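Search the community
Search posts, tags, people
Go

Our packing room is getting automated fruit sorting. What changes for the people on the line?

posted in Work & Shop Floor by burier_packer

I work at a small place that packs mixed fruit trays, the kind that go to offices and hotel breakfasts. There are 12 of us on the early shift. Management told us in June that a Forlow picking cell is coming for the easy stuff, and that two people per shift will be "retrained." That's the word they used, with no detail behind it.

I've been there long enough to be fast. What I want to know from anyone who has lived through this: do you end up babysitting the thing? Does the pace get set by the machine? And is it worth putting my hand up for the retraining or should I keep my head down? Some of my coworkers say volunteering is like training your own replacement, and I don't have a good comeback to that.

For what it's worth, our trays are a mess of shapes. Kiwis, strawberries, little citrus, sometimes a tomato, all going by hand into one tray.

nurnness_nights

Put your hand up. I did, and I'm still employed, a bit better paid, and my wrists don't hurt at 4 a.m. anymore.

The long version: our Gazi line started with oranges only, and it was slow. I mean painfully slow - a person could lap it. What changed for me was that I stopped moving fruit all night and started deciding things. Is this one too soft? Did it squash that berry? Why does it keep going for the same side of the pile? I had no idea how much I knew about fruit until I had to spell it out to somebody with a laptop.

Mixed piles are where your experience counts. When everything is touching, you have to pick what comes out first, and a strawberry leaning on a tomato wants a much lighter touch than the tomato does. Ask if you'll get practice time on loose fruit before it goes live. We got three weeks and used all of it.
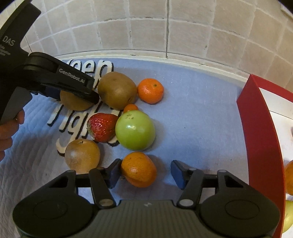

What to ask before you say yes

1. Who sets the speed, and can the person standing there slow it down? We couldn't at first. It took a lot of complaining.

2. Does your pay grade change when the job does? Get it in writing. Mine took months to catch up.

3. What happens to breaks? Machines don't need them and the schedule sort of forgets that you do.

4. Is the training on the clock? Ours was, but the day shift had to fight for it.

The downside is that it's lonelier. We used to talk across the table all night and now I'm mostly listening to a motor. I miss that more than I expected to.

tray_219

depends on your boss. at my place they said nobody would lose hours and then the temps got fewer shifts, so the company people were fine and the temps weren't. ask about the temps

stillpackinglemons

I'd go a bit slower than nurnness. Retraining was good for the person who got it at our site, but the rest of us got the awkward leftovers - bruised stuff, odd sizes, anything the cell skipped. You lose the easy trays that used to give you a breather. My numbers dropped and I had to explain to a supervisor that I was only getting the hard ones now. So if you stay on the line, ask them to change the targets the same day the machine starts. Don't wait for the review.

Also, your coworkers aren't wrong to be suspicious, but somebody is going to be in that training. I'd want it to be a person who has packed a tray before.

Related posts
Wrist braces for packing work, which ones last?
Forlow cell keeps stopping on small citrus
Can they change my shift start with the new line?
How long did your Gazi training take?
Moving from packing to quality checks, worth it?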